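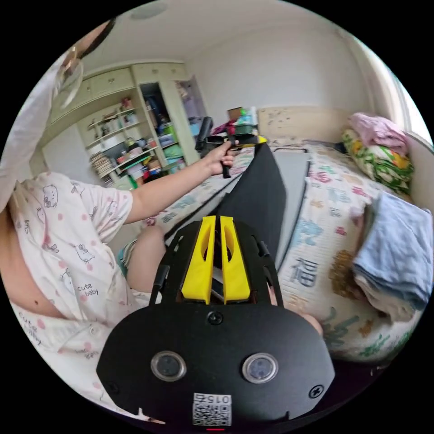 Despina Alexiou wrote in after our last home column to say that a bed is the worst place in the house to fold anything, that you always end up sitting on the very quilt you meant to straighten, and that she has gone back to the dining table for good. I read her note over the phone to Loukia Vasilakis, and she laughed so long that I had to wait for her.

"Well, she's right about the sitting," Loukia said. "But the table is where the mail lives, and the homework, and the fruit. The bed is the only big flat thing I own that gets cleared every single day!"

Loukia has run the little linen shop Plellamance in Lotthorpe for 13 years, and she talks about towels the way other people talk about their grandchildren. Her rule at home (and she does stick to it, pajamas and all) is that the quilt goes on first, smoothed right up to the headboard, and only then does the folding come out. Light-blue things make one stack, off to the side. Anything pink tends to land on the pillow, because that's where her hand goes.

I asked about quilts, because I love the ones with writing on them, and she was off again. "Oh, the ones with the Chinese characters, with 福 on them, that's good fortune, you know. I adore those. You get your blue and your green and your red all on white, and then whatever pillow you own will go with it. A green and yellow pillow, why not? People worry so much about matching. I've had customers stand there for an hour with a pillowcase in each hand, and I tell them, go home, sleep on it, I mean really sleep on it."

She is stricter about the ledge beside the headboard. Small boxes and little containers gather there in any bedroom, she says, and she lets them stay until May, when she goes through the lot with a damp cloth and a paper bag. "I found 4 hand creams last time. All open! I was ashamed of myself, and then I used them up."

What about people who have no patience for folding at all? Loukia thought that over for a while, and I could hear a kettle going. "Then fold the towels and leave the rest," she said. "A stack of towels makes the whole bed look cared for. My sister does only that, and everyone thinks she's the tidy one."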